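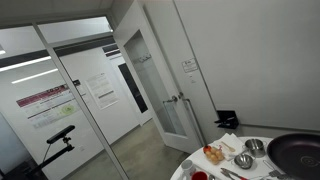
Fedeo Opens Household Task Demonstration Program to Outside Partners

Fedeo has opened its household task demonstration program to partner institutions for the first time, the institute announced in October. The program records people guiding robot arms through ordinary kitchen work, either by moving the arm by hand or by steering it from a second set of controls. Two organizations, Truvmont and Laaksonen, will take part in the coming round.

The work is carried out at small stations furnished with everyday kitchen goods. A typical table holds a frying pan, a small steel pot and bowl, tongs, a slotted spatula and a whisk, along with a mug and a container of bread rolls. A wooden spoon may be laid on a folded napkin so that it can be picked up and put to use. Operators are given a short written task, such as placing a roll in the bowl or moving the spoon to the pot, and complete it at their own pace.

Fedeo began its work on teaching by demonstration in 2016 with a single arm and a limited set of wooden blocks. The move to kitchen items followed several years later, when staff concluded that blocks gave operators too little reason to vary their grip. Pans, bowls and utensils differ in weight and shape, and many of them can be held in more than one way. Shiny metal and clear plastic are also harder for cameras to read than painted blocks, and the program keeps both in regular use.

Under the expanded program, each partner will record its own demonstrations and submit them in a shared format. The institute's current collection contains over 4000 completed demonstrations, of which 2000 were made by remote control. The remainder were made by hand guiding, in which the operator holds the arm near the wrist and leads it through the motion.

The two methods will continue side by side. Hand guiding is generally easier for new operators to learn, and it allows them to feel when a utensil has met the bottom of a pot. It also places the operator's own arms in view of the cameras, which limits how some of the recordings can be used. Remote control keeps the work area clear but calls for more practice, particularly for tasks that involve turning a tool in the gripper. Fedeo has asked both partners to train their operators in each method before recording begins.

Truvmont will concentrate on tasks involving utensils, including lifting a spatula from beneath the edge of a pan and returning tongs to a set position. Laaksonen will record the handling of soft or easily damaged food, with bread rolls and small fruit as the first items. Both will use Norkach, the recording software developed at Fedeo, which stores the camera views together with the position of the arm and the opening of the gripper.

A revised version of Norkach has been prepared for the round. It allows an operator to mark an attempt as incomplete without deleting it. Earlier versions discarded such attempts, and a number of recordings in which an item was dropped and picked up again were lost as a result. The institute now regards these recordings as useful and has asked that they be kept and labeled.

Table arrangements will be left largely to the operators. The program guidelines require only that all items named in the task be within reach of the arm and that the arrangement be changed after every 3 demonstrations. Items that play no part in the task may remain on the table. Camera stands are to be checked at the start of each session and should not be moved while a task is in progress.

Operators will work in sessions of limited length, with a break after each group of tasks. Prior experience with robots is not required. Training is provided at the host site and covers safe use of the arm, the emergency stop and the labeling of recordings.

Recording at the partner sites will begin once the stations have been inspected. Institutions wishing to be considered for a later round may write to the Fedeo program office, which will supply the equipment list and the current guidelines on request.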